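Purnau Site Tools — FAQ: moving your site to https

Updated 2019-10-23
Shares 443 | Comments 3

Quick answers, going up between support tickets. Will tidy later.

Do I have to move to https?
No. But browsers now flag plain http pages as not secure and people leave when they see it. Do it.

Will I lose my rankings?
Short dip, sometimes. Usually comes back in a few weeks if the redirects are right. If it hasn't come back after two months something is broken, go check the redirects first.

What kind of redirect?
301. Not 302. Page to page, not everything to the homepage. Sending everything to the homepage is the number one thing we see in tickets and it's a mess to undo.

Do I need a new sitemap?
Yes. Same file, https addresses only. Resubmit it. Leave the old one up for a month or so so the old addresses get crawled and the redirects get noticed.

My search console shows zero clicks since the move??
You're looking at the old property. The http and https versions count as seperate sites there. Add the https one, or use a domain property which covers both.

Canonical tags?
Check them. Plenty of themes hard-code http in the canonical. Then your redirect says one thing and the tag says another. The Citia theme did this until the April release — update it before you switch, not after.

What is mixed content?
Https page pulling in images or scripts over http. Images mostly get a warning, scripts get blocked. Run the Purnau scanner, it lists every one. Free plan stops at 800 URLs per scan. Bigger site, scan folder by folder.

Does the Postska plugin handle redirects?
Yes, under Settings > Moves. Turn off any other redirect plugin first or you get loops. If you already have a loop, rename the plugin folder over FTP and you can log in again.

We have internal links going back to 1997, do I have to fix them all?
The redirects will catch them. Still worth fixing menu, footer and the top pages by traffic. The rest whenever. One customer, a ferry timetable site in Norðdahl, had 782 old links in the archive and left most of them. Fine so far.

Can I change my URLs at the same time?
Please don't. One move at a time. If traffic drops you want to know which change did it.

How long do I keep the redirects?
A year minimum. Forever if you can. They cost you nothing.

Certificate expired, site is down, help
Renew it, restart the server, clear the cache. Then turn on auto renewal. If it's hosted with us just open a ticket and put CERT in the subject line, those get pulled to the front of the que.

Comments (3)

slowloris_dan
The canonical thing got me. Three weeks of wondering why the old pages were still showing up. Thanks.
2 likes

martablogs
Does the scanner pick up background images in css files? Mine came back clean but chrome still complains on the contact page.

Purnau support
@martablogs only inline css right now, external files are on the list. Open the browser console on that page, it'll name the file.
1 like
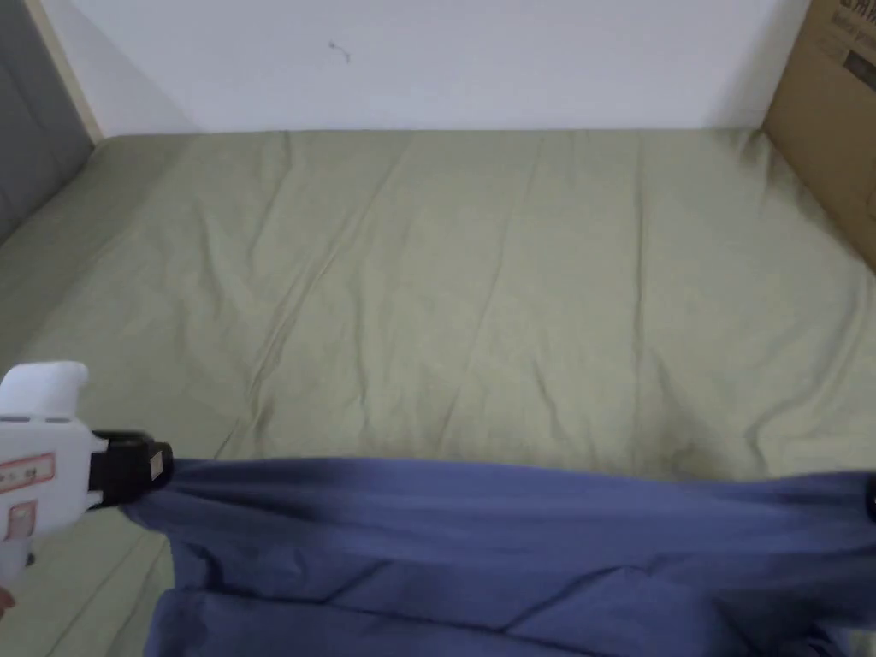 One more that keeps coming in: no, you don't need a seperate certificate for www. Ours cover both. Just pick one version, redirect the other to it, and stick with it.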